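PRE-PURCHASE INSPECTION CHECKLIST – TWO-ARM BENCH CELL
Site: Gostivura returns and repacking floor
Quoted by: Konon
Inspected by: Sofia Kouris
Budget holder: Achilleas Triantafyllou
Date: 28 January 2022

Marks: OK / FIX / ASK / NO. Comments are mine. Achilleas has asked me to keep them short, and I have read his request.

SECTION A – WHAT WE THINK WE ARE BUYING

A1. Written statement of the job. OK
Customer backpacks come back, somebody opens them, takes out whatever was left inside, and puts the right things back in. We want a pair of arms to do the dull share of it.

A2. Job statement matches the quote. FIX
The quote says "soft goods handling." So is folding a towel. Konon to name bags, pencils, folders and cases in the text, or we will be arguing over the word "soft" in August.

A3. Trial done with our kind of goods. OK
Red bag, black strap, no cardboard dummy. I insisted on this and would like it remembered at review time.

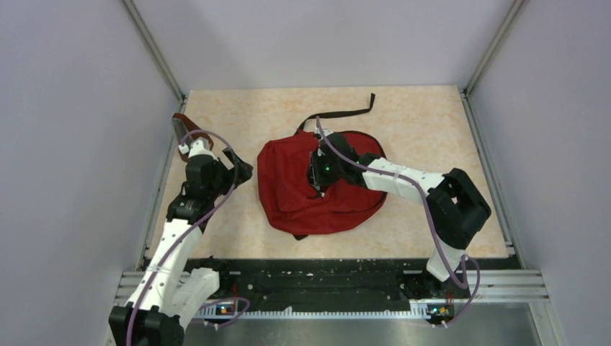

Item A3. Red bag flat on the table, right gripper over it, left gripper empty.

A4. Limp items included in the trial. OK
A stiff box flatters any gripper. A bag lying down like a tired dog does not.

SECTION B – REACH, GUARDS AND TABLE

B1. Both arms reach the middle of the table. OK

B2. Both arms reach the far corners with a gripper pointing down. ASK
Konon says yes. Konon also said the crate would fit in the elevator.

B3. Walls on three sides, open side guarded. FIX
The panels cover the back, left and right. The near side is where our people will stand, so that is where I would like the money spent. Light curtain to be priced as part of the cell. It is currently listed under "options," next to the branded mug.

B4. Stop button within reach of a standing person and of a seated one. ASK
Two heights, two tests, both signed.

B5. Front beam free of sharp edges. ASK
It has chips and scratches. Run a gloved hand along it with the power off. If the glove snags, mark NO and stop being polite.

B6. Table surface can be wiped down. OK
Pale surface, shows dirt. Facilities likes this. Facilities does not have to clean it.

SECTION C – CABLES AND ELECTRICS

C1. Arm cables tied down along their full length. FIX
There are loops standing well clear of the arms, and bags have straps and zippers that love a loop. Ask for sleeves or clips on both arms, and a spare cable per arm in the price.

C2. Connectors near the bases covered. FIX
Bare wires and small parts in plain view at both ends of the duct. Covers, please, before anyone brings coffee within range. I have met our night shift.

C3. Power locked out during service. ASK
One lock, one key, one name on the board.
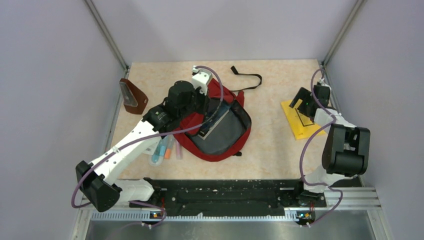 C4. Straps and pouches kept out of the arm joints. ASK
An open bag is a bigger nuisance than a closed one, with its flaps up and its strap wandering off across the table. I want a written answer on what the arm does when it feels a tug. "It stops" is fine. "It depends" will need a second page.

C5. Small items kept off the near edge. FIX
Anything slim parked under an arm link will end up on the floor or in the duct. A shallow tray costs 4 dollars. Buy the tray.

SECTION D – MONEY

D1. Grippers: spare set in the quote. NO
Left out. Gavalas, the other bidder, puts them in and charges 300 for the pair. Konon to match or explain.

D2. Camera mounts: replacement price stated. ASK
They sit right out at the ends of the arms, where the bumps happen. Price one and assume we will need it.

D3. Training hours. FIX
The quote allows one morning. Gavalas allows 132 hours across the team, which sounds like a lot until you have watched our team with the label printer.

D4. Yearly service. ASK
Almost 2,000 for a visit, travel extra. Find out where they travel from.

D5. Software fee. ASK
Hastura is the planning package they bundle. Free the first year. I have owned a gym membership and know how that goes.

D6. Floor work, air, extra outlets. FIX
In nobody's budget at present. Achilleas to pick a budget.

SECTION E – SIGN-OFF

E1. Ready to order: NO
E2. Ready to go back to Konon with the FIX list: YES
E3. Second visit needed: YES, with the night lead present and the elevator measured in advance.

Comment from A. Triantafyllou: Agree on B3, C1 and C2. D6 can come out of the building line. Please remove the remark about the mug.

Reply, S. Kouris: The mug is on page two of their quote, with a part number.

Related items
Bench cell quote comparison, Konon and Gavalas
Lockout board: names and keys
Light curtain placement notes
Label printer incident log
Elevator and loading door sizes
Spare parts request form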